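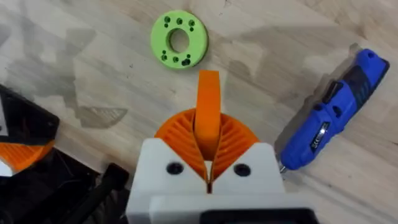
I have been putting off writing up the finish on the workbench top, mainly because I wanted a full winter of use on it first. It has had that now, so these are my notes on hardwax oil against plain oil on a pale top in an unheated garage.

The top was sanded back to bare timber in June. I went to 100 grit with the random orbital, then by hand along the grain, and stopped there. Most advice says to go finer. On a bench I don't see the point, and a very fine surface takes up less oil. The tin I used was Nistora matt, thinned slightly for the first coat and straight from the tin for the second. The far half had Collari, a plain linseed blend with driers in it. A strip of masking tape down the middle kept the two apart, more or less.

Application differed more than I expected. The Nistora has to be worked thin. Anything left standing after 26 minutes goes tacky and drags the cloth, and you then spend the evening with a white pad trying to level it. The Collari is forgiving: flood it, leave it, wipe it. It also smells for a fortnight, and the rags need to be laid flat outdoors to dry or soaked in water before they go in the bin. Oily rags in a heap can catch fire by themselves. I hang mine singly on the fence.

Results after the winter:

Water. The hardwax half sheds it for an hour or so before a ring starts to form. The linseed half marks within minutes, though the mark mostly fades once dry.

Glue. PVA pops off the hardwax with a plastic scraper. On the linseed it takes a little of the surface with it.

Grime. Neither does well. Metal dust and damp hands turn pale timber grey, and once the grey is in the open grain no amount of wiping shifts it. Oxalic acid will, if the stain is iron, but you have to strip the finish first and rinse thoroughly afterwards. Wear gloves and eye protection, and don't sand the residue dry - the dust is nasty.

Repair. Here the linseed is ahead. Scuff, wipe on, leave overnight. A patch on the hardwax half shows as a slightly shinier island for a month or two.

Carola Wegener, who has the joinery unit two doors down from my brother's, thinks I should have used shellac under the oil as a barrier against the grey. She may be right. Guido Colombo wrote in after the last post to say he uses nothing at all and planes the top every other year, which works if your bench is thick enough. Mine will stand it twice, perhaps.

On cost, the hardwax comes out dearer per coat, but I only needed 2 coats against four of the linseed, so the difference is small.

The next attempt will be a proper test board with shellac under both products, plus an offcut done with Drostinero if I can find a small tin. The supplier only lists the large one at present. I have emailed them.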